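Accueil | La lettre | Santé | Agenda | Archives | Contact

Vos oreilles vous remercieront (si elles vous entendent)

Il existe dans presque toutes les salles de bains de Medina un petit pot de cotons-tiges, et dans presque toutes les oreilles de Medina un bouchon que ces mêmes cotons-tiges ont soigneusement tassé au fond. Renata Gallardo, audioprothésiste au centre Stanell, en voit défiler toute l'année. Elle ne gronde plus personne, elle montre l'écran de l'otoscope et laisse le patient tirer ses conclusions.

Rappelons donc les choses calmement. Le cérumen n'est pas de la saleté. C'est une sécrétion normale, un peu grasse, qui protège la peau du conduit et piège les poussières. Il migre tout seul vers la sortie, à son rythme, aidé par les mouvements de la mâchoire. Mâcher est un excellent entretien, à la portée de tous. Un coin de serviette sur le pavillon après la douche suffit. Tout ce qui est plus fin que votre petit doigt n'a rien à faire plus loin, et cela vaut pour les branches de lunettes, les épingles à cheveux et le capuchon de stylo que vous croyez discret en réunion.

Quant aux bougies auriculaires, on leur prête des vertus anciennes. On leur connaît surtout des brûlures et des coulures de cire, ce qui est un curieux résultat pour un produit censé en retirer.

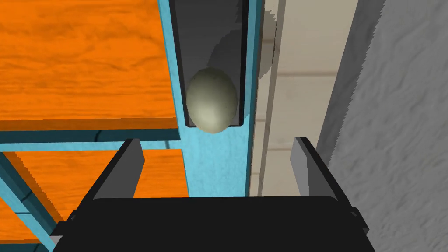
Si malgré tout l'oreille se bouche, quelques gouttes d'un produit ramollissant vendu en pharmacie règlent souvent l'affaire en quelques jours. Demandez conseil au comptoir, et abstenez-vous si vous avez un tympan perforé, des aérateurs, une douleur ou un écoulement. Dans ces cas-là, c'est le médecin, et sans détour par les forums. Même chose pour une baisse d'audition brutale, d'un seul côté, au réveil par exemple : on appelle le jour même. On ne se dit pas que ça passera après le café.

Reste l'autre surdité, celle qui s'installe sans prévenir et qui se reconnaît d'abord chez les autres. Votre conjoint marmonne. Vos petits-enfants articulent mal. Les acteurs français ne savent plus parler – sur ce point précis, nous vous accordons le bénéfice du doute. Si la liste des gens qui marmonnent s'allonge, un test ne coûte pas grand-chose à l'amour-propre. Il se fait casque sur les oreilles, en appuyant sur un bouton quand on entend un son, et personne n'a jamais été recalé.

L'an passé, la tournée de dépistage Rurnis a reçu 710 personnes dans le canton. Parmi elles, 88 ont été orientées vers un ORL, dont bon nombre étaient venues « pour accompagner ». Blandine Caron, qui coordonne la tournée, rappelle qu'il est inutile de se récurer les oreilles la veille. Elle préfère de loin les recevoir dans leur état naturel.

Le camion sera de retour en novembre, sur le parking de la salle Osunberg. Les inscriptions ouvrent le 14 octobre, à l'accueil du centre Stanell ou par téléphone, aux heures d'ouverture. Prévoyez vingt minutes, votre carte Vitale n'est pas nécessaire. Si vous portez déjà des appareils, apportez-les, y compris ceux qui vivent dans le tiroir de la cuisine depuis Pâques. Renata Gallardo pourra vérifier les embouts et changer les filtres sur place, et vous dire sans témoin s'il s'agit d'une panne ou d'une pile.

Les personnes qui travaillent dans le bruit, les musiciens et les chasseurs sont invités à le signaler en s'inscrivant, on leur réservera un créneau un peu plus long pour parler des protections. Les bouchons en mousse seront distribués gratuitement, avec une démonstration de pose : on roule, on tire le haut de l'oreille, on enfonce, on attend que ça gonfle. Posés à moitié, comme le font la plupart des gens, ils protègent surtout la conscience.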